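Can a Machine Take Apart the Office Computer Yet?
Posted 12th December

My position on household and shop-floor automation has been cautious since August, when Augustina Dogbe asked me whether the depot at Eshun should budget for it. The depot receives 1,405 retired desktop computers a year, and each must be opened and sorted by hand.
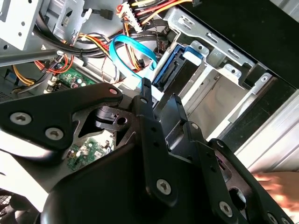
Dismantling is a fair test of the claims made for these systems. A floor can be swept badly and still be swept, whereas a drive bay tolerates very little error. The gripper must place one slender fingertip against a blue plastic bracket, with a SATA cable looping up nearby and power wires across the top of the case. Ayuba Dogbe, our senior technician, regards loose cabling as the harder part of the job.
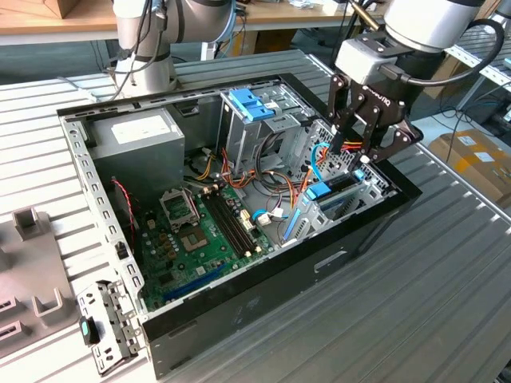
Cost is the second consideration. Seidu Lamptey's estimate assumed 400 units in the first year, a modest figure for a centre of our size. I would endorse a trial on that basis, limited to one model of tower. I would not yet extend it to laundry or dishes, whatever colour the brochure. Nana Ayaaba disagrees, and her reply will be published here in the new year.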